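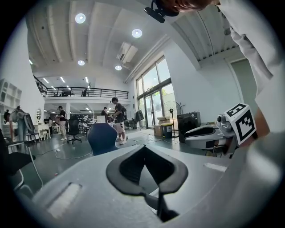

Surely, one reader wrote after our last newsletter, you can't put a starter that has been fed every day for 112 years on the same table as something I stirred up in a jam jar last month and expect anybody to confuse the two.

We think plenty of people would confuse the two. We'd like to find out, and we need home bakers and plain bread eaters to help.

## Call for participants: does an old sourdough starter make better bread?

Prusen Bakehouse sells bread made with the Sepúlveda starter, which has the 112 years to its credit and a label that says so. We have sold it on that claim for as long as we've been open. It's a lovely starter, easy to keep and hard to kill. Whether its age has anything to do with the loaf is another matter, and the evidence we've been shown so far amounts to customers telling us they can taste it, usually while looking at the label.

A starter gets new flour and new water at every feeding. After a few weeks there's hardly anything of the original left in the jar, apart from the descendants of whatever was living in it, and those have to get along with whatever comes in on the flour. Maybe the old population hangs on and does something special. Maybe it's all in the flour, the kitchen and the baker's hands. We've read confident articles on both sides and weren't much impressed by either.

### What we're looking for

**Tasters (80 places).** You come to Parov Hall once in December, for one hour. You'll be given pairs of bread samples marked with a number and asked which you prefer, and then whether you think the two came from the same starter. Some pairs will be identical. You won't be told which, so please don't ask the person pouring the water.

**Home bakers (a smaller group).** You keep two jars going for four weeks, feed both on the schedule we send you, and bake a plain white loaf from each at the end. One jar holds the Sepúlveda starter. The other holds a young one begun this fall. The lids carry a coloured dot and nothing else. All flour comes from Grimari Mill, out of one milling, and we supply it.

You don't need any training. We would actually like some tasters who buy sliced sandwich bread and are happy with it. If you're sure you can pick an heirloom starter by smell, apply as well, and put that on the form before you taste anything.

### Who shouldn't apply

- Anyone with celiac disease, a wheat allergy or a doctor's advice to stay off gluten
- Anyone under 18
- Current staff of Prusen or Grimari, and the people they live with
- Anyone who sells starters, dried or live

### What you get

Home bakers receive $92 at the end of the four weeks, whether or not the bread rose. Tasters are not paid but go home with a loaf of their choice. Bakers may keep both jars, and we'll tell you which was which once all the forms are in.

### What we will do with the results

They'll be posted in the shop window and in the newsletter, with the raw scores, whatever they say. If tasters can't tell the breads apart, the age comes off our label. If they can, we'll say by how much, and we'll want to see it done again by someone who doesn't sell bread before we get excited.

Two weak points, so you know them going in. Preferring a loaf in a hall is different from enjoying it at home with soup. And a young starter that has sat in our bakehouse may have picked up company from the old one, which is why ours is being raised at the mill, across town. That helps. We wouldn't swear it settles the question.

### How to apply

Pick up a form at the Prusen counter or ask for one by mail. It's a single page: contact details, allergies, how often you eat bread, which group you want, and whether you think age matters. Answer the last one truthfully; it has no bearing on who gets a place.

Places are drawn by lot from the completed forms. Please skip perfume and strong coffee on the day. Parov Hall has a ramp at the side door and free parking behind the building.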